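Startseite Stadtteile Gewerbe Kultur Archiv Kontakt

Ein Reißverschluss kostet mehr als die Hose

Die Änderungsschneiderei Ghanem öffnet um halb neun. Wer eine Viertelstunde früher kommt, wird auch eingelassen, denn Nizar Bitar steht dann schon am Bügeltisch. Den Laden hat er vor acht Jahren übernommen, den Namen über der Tür ließ er stehen. »Die Leute sagen: Ich gehe zu Ghanem. Warum soll ich ihnen das abgewöhnen?«, sagt er. Der frühere Inhaber kommt noch gelegentlich vorbei und bringt seine eigenen Hemden.

Zum Gespräch setzen wir uns nach hinten, zwischen die Kleiderstange mit den fertigen Stücken und ein Regal voller Garnrollen. Bitar ist gelernter Herrenschneider. Sakkos macht er am liebsten, leben könnte er davon nicht. »Hosen kürzen, das ist die Hälfte. Dann Reißverschlüsse. Dann kommt lange nichts, und dann kommen die Kleider für Hochzeiten, aber die kommen alle gleichzeitig.«

Im vergangenen Jahr hat er 2231 Aufträge in sein Buch eingetragen. Er führt es von Hand, eine Zeile für jedes Stück, mit Name, Stoff, Arbeit und Preis. Ein Kassenprogramm hat er auch, das verlangt der Steuerberater. Wenn er etwas sucht, nimmt er aber das Buch. Er schlägt es auf und fährt mit dem Finger über eine Seite: Jeans, Saum. Mantel, Futter. Rock, Bund weiter. Jeans, Saum. Bettbezug, Reißverschluss.

Ob sich eine Reparatur lohnt, ist die Frage, die er am häufigsten hört. Er beantwortet sie ungern. »Ich kann sagen, was es kostet. Ich kann sagen, ob es hält. Ob es sich lohnt, weiß nur der, der es anzieht.« Ein neuer Reißverschluss in einer Winterjacke macht mit Auftrennen und Einsetzen eine gute Stunde Arbeit. Manche Jacke war im Laden billiger als diese Stunde. Bitar sagt das vorher, und ein Teil der Kundschaft geht dann wieder. Andere bleiben, obwohl sie gerechnet haben. Eine Frau habe ihm einmal eine Strickjacke gebracht, die er an beiden Ellbogen schon geflickt hatte, und gefragt, ob man die Flicken flicken könne. Man konnte.

Schwierig sind die dünnen, bedruckten Stoffe, vor allem Viskose und billige Baumwolle. Sie verziehen sich beim Waschen, und wer den Saum danach ansetzt, näht schief. Bitar verlangt deshalb, dass neue Sachen einmal gewaschen sind, bevor sie zu ihm kommen. Auf dem Zettel an der Tür steht das in drei Sprachen. Es werde trotzdem überlesen, sagt er, und dann sei das Kleid nach der ersten Wäsche vorne kürzer als hinten, und schuld sei der Schneider.

Auch beim Muster gibt es Ärger. Wird ein Kleid an der Seite enger gemacht, verschwindet Stoff in der Naht, und mit ihm verschwindet ein Stück vom Druck. Bei kleinen Punkten sieht das niemand. Bei großen Motiven kann es sein, dass die Hälfte davon plötzlich fehlt. »Ich stecke es ab und stelle die Kundin vor den Spiegel. Erst wenn sie sagt, so ist es gut, nehme ich die Schere.« Abgeschnitten wird bei ihm ohnehin selten. Er lässt die Zugabe innen stehen, damit das Stück wieder weiter gemacht werden kann.

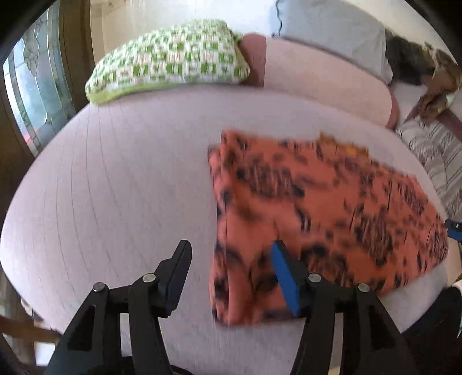

Bilal Nimri sieht das anders: Man solle großzügig wegschneiden, denn eine dicke Nahtzugabe drücke, scheuere und zeichne sich beim Bügeln nach außen ab, und in zwanzig Jahren habe er kaum jemanden erlebt, der ein enger gemachtes Kleid später wieder weiter haben wollte. Bitar kennt den Einwand. Die beiden streiten darüber, seit sie zusammen an denselben Maschinen gesessen haben. »Bei Seide hat er recht«, sagt Bitar. »Bei einer Hose nicht. Bei der Hose kommt nach Weihnachten jeder zurück.«

An der Wand hängt ein Kalender von Hotex, dem Großhändler, bei dem er Garn, Einlagen und Knöpfe bestellt. Früher kam der Vertreter alle paar Wochen mit dem Koffer vorbei. Heute füllt Bitar ein Formular im Netz aus und wartet. Das Garn sei teurer geworden, der Strom ebenfalls, und das Dampfbügeleisen laufe nun einmal den ganzen Tag. Die Preise hat er im August angehoben, zum ersten Mal nach langer Zeit. Eine Hose zu kürzen kostet jetzt einen Euro mehr. Beschwert hätten sich nur wenige, und die seien auch vorher schon schwierig gewesen.

Über Geld redet er offen. Vom Umsatz geht zuerst die Miete ab, dann die Versicherung. Vor zwei Wintern platzte in der Wohnung über dem Laden ein Rohr, und die Stange mit den fertigen Sachen hing genau darunter. Bitar rief morgens um sieben alle Kunden an, deren Nummer er hatte. Die Trustia, bei der er versichert ist, wollte für jedes Stück einen Kaufbeleg. »Wer hat einen Beleg für einen Mantel von seiner Großmutter?« Am Ende half das Auftragsbuch, weil dort jedes Teil mit Stoff und Zustand vermerkt war. Bezahlt wurde nach einigen Monaten, bis auf zwei Anzüge, um die er sich mit dem Sachbearbeiter nicht einigen konnte. Die hat er selbst ersetzt.

Seitdem ist die Stange an der anderen Wand. Unter der Decke verläuft dort kein Rohr, das hat er sich vom Installateur zeigen lassen.

Wir kommen auf die Kleider zu sprechen, die jahrelang im Schrank liegen und dann gebracht werden, meist nach einem Umzug oder einem Todesfall. Das nehme zu, sagt Bitar. Die Leute finden beim Ausräumen etwas, das gut genäht ist, und wollen es selbst tragen. Er sieht sich dann zuerst die Innenseite an. Ist die Naht versäubert, ist Stoff zum Auslassen da, ist das Futter mürbe? Außen könne man sich täuschen, innen kaum. An alten Stücken stört ihn vor allem das Garn. Baumwollgarn wird mit der Zeit brüchig, auch wenn der Stoff noch in Ordnung ist, und dann geht beim ersten Bücken die Rückennaht auf. Er näht solche Nähte lieber gleich ganz nach. Das kostet, und er muss es jedes Mal erklären.

Beim Aufbewahren werde viel falsch gemacht. Auf Drahtbügeln bekommen Schultern Beulen, die sich schlecht ausdämpfen lassen. Gestricktes gehört gefaltet, schwere Kleider auch, weil sie sich im Hängen längen. Wer faltet, sollte die Sachen zweimal im Jahr herausnehmen und anders zusammenlegen, sonst verblasst der Druck an der Kante oder die Faser bricht dort. Folien von der Reinigung nimmt er sofort ab. »Das ist für den Heimweg. Manche lassen es zehn Jahre drauf, und dann riecht es nach Keller.« Gegen Motten hält er wenig von Lavendelsäckchen. Ausschütteln und absaugen, den Schrank auswischen, das reiche meistens. Wolle, bei der er unsicher ist, packt er für eine Woche in die Gefriertruhe.
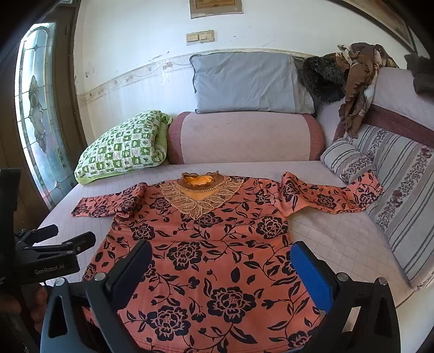 Fürs Waschen gilt bei ihm eine kurze Regel: links herum, kühl und nicht zu voll. Das Pflegeetikett hält er für vorsichtiger als nötig, aber er rät keinem Kunden, es zu missachten, das wolle er sich nicht anhören müssen. Beim Bügeln wird er strenger. Die meisten Schäden, die er sieht, kommen vom Eisen, glänzende Stellen an Hosen zum Beispiel oder eingeschmolzene Fasern am Ärmel. Ein Baumwolltuch dazwischen koste nichts. Säume drückt er an, ohne zu schieben, und lässt sie auskühlen, bevor er das Stück vom Tisch nimmt.

Einmal in der Woche, am Dienstag, schließt er mittags und fährt in die Werkstatt Ninari. Dort stehen sechs Haushaltsmaschinen in einem ehemaligen Schreibwarenladen, und wer will, kann kommen und das Nähen lernen. Bitar zeigt, wie man einen Knopf annäht, der hält, mit Stiel und ohne Klumpen auf der Rückseite. Er zeigt auch, wie man eine Hose kürzt. Ob er sich damit nicht die eigene Kundschaft wegnimmt? Er schüttelt den Kopf. Die meisten kürzten genau eine Hose selbst und brächten die nächste dann zu ihm. Außerdem verstünden sie danach den Preis.

Einen Nachfolger sucht er noch nicht, eine Hilfe schon. Drei Bewerberinnen waren im Frühjahr zur Probe da. Eine nähte sehr sauber, aber langsam, und ihr wurde der Weg zu weit. Eine andere wollte nur entwerfen. Die dritte hätte er gern genommen, sie hat dann eine Stelle am Theater bekommen. »Da wäre ich auch hingegangen«, sagt Bitar. In der Ausbildung werde heute viel gezeichnet und am Bildschirm konstruiert, und das sei in Ordnung. Für eine Änderungsschneiderei brauche er jemanden, der auftrennen kann. Auftrennen sei der größte Teil der Arbeit und der langweiligste, und man sehe hinterher nichts davon.

Während wir reden, geht viermal die Tür. Ein Mann holt eine Anzughose ab und probiert sie nicht an, obwohl Bitar ihn darum bittet. Eine Schülerin fragt, was es kostet, ein Loch in einem Rucksack zu schließen, und rechnet im Kopf. Er macht es ihr auf der schweren Maschine, gleich im Stehen, und trägt es danach ins Buch ein.

Nach seinen Plänen gefragt, nennt er zuerst den Bügeltisch. Die Absaugung sei laut geworden, und ein neuer Tisch stehe an, vielleicht gebraucht. Dann würde er gern wieder einen Anzug von Grund auf nähen, mit Rosshaareinlage und von Hand pikiertem Revers. Den Stoff hat er schon, dunkelgraues Tuch, er liegt oben im Regal. Für wen der Anzug sein soll, weiß er auch. Nimri habe in der Schulter immer noch dieselbe Größe wie früher, nur um den Bauch herum werde er etwas mehr Zugabe stehen lassen.

Geöffnet ist die Schneiderei Ghanem bis achtzehn Uhr, samstags bis dreizehn Uhr. Im August bleibt sie zwei Wochen geschlossen. Abgeholt werden sollten die Sachen vorher, darum bittet Bitar ausdrücklich.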